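3.2 Temperature stratification in top-opening cabinets

Chest freezers lose less cold air on opening than upright models, and this has been taken as settled in the household storage literature since the work of Edlow (1961). That study measured the air only. It did not follow the temperature of the food itself, and its cabinets were loaded evenly, a condition seldom met in homes.

We therefore recorded package surface temperature at 2 depths in each cabinet, with one sensor in the top layer and one on the floor. Cabinets were kept in use by their owners during the recording period, which began in September. Lid openings were logged by a contact switch. Owners were asked to store and remove food as they normally would, and no limit was placed on how long the lid stayed open.

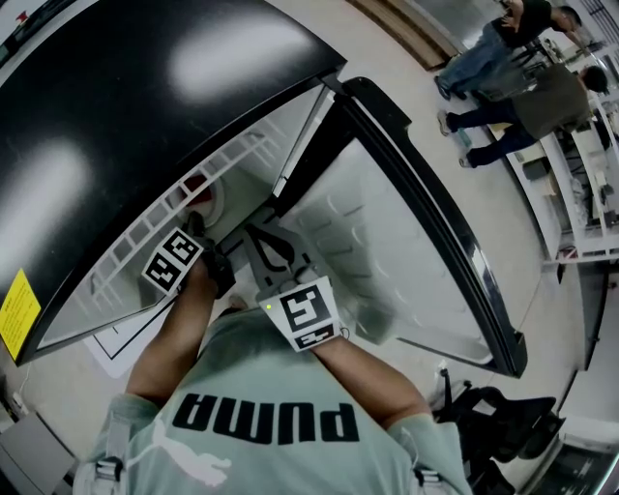 Figure 4. Reaching into a chest freezer with the lid raised.

The floor sensor changed little during any single opening. The top layer warmed quickly at first and then more slowly, and its recovery after closing depended on how full the cabinet was. In well-filled cabinets the top layer returned to its starting value before the next opening in most cases. In sparsely filled cabinets it often did not, and the daily mean rose as a result. The same pattern was reported by Xue for commercial display units, although those units have sliding glass covers and are opened far more often.

Search time was the strongest single predictor of top-layer warming. Households that used baskets or kept a written list closed the lid sooner than those that stacked packages directly on the floor. The Grusteo model, which treats every opening as equal in length, underestimates the warming in the second group. We replaced its fixed term with the logged duration of each opening and refitted the remaining terms without further change. Residuals for the Tredasetti cabinets remained high, and these are treated separately in Section 4.2.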